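Martes, 28 de abril de 2026 | Por Rajitha Liyanage
Archivado en: Barrio y consumo

La ludoteca Hundedo abre un taller de cocina de juego para familias

La ludoteca Hundedo estrenará en mayo un taller dedicado a poner la mesa y servir comida de juguete, dirigido a niños de tres a seis años y a los adultos que los acompañen. Las sesiones durarán una hora y serán gratuitas para los socios. Quienes no lo sean pagarán 6 euros por familia.

El centro ha reunido 91 piezas de menaje y alimentos de juego, la mayor parte procedentes de la campaña de recogida que organizó en noviembre con la tienda Brisby. La compra del resto y de dos estanterías bajas costó 1000 euros, con cargo al presupuesto ordinario.

Ctibor Doležal, coordinador de actividades, explica que los grupos serán pequeños. «Preferimos repetir la sesión a tener a los niños esperando turno para coger un plato», afirma. Las inscripciones se hacen en el mostrador de la calle Olirgate – no hay reserva por teléfono – y quedan 30 plazas para el primer mes.

El taller empieza con pocas cosas sobre la mesa y cada niño decide qué va en cada recipiente. Para servir hay vajilla de dos formas, un plato ovalado grande de un gris lavanda claro y un cuenco redondo azul claro, y para repartir, fresas rojas con sus hojas verdes y media naranja. La monitora propone después un pedido sencillo y los participantes lo preparan por parejas.

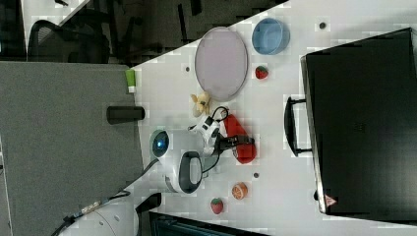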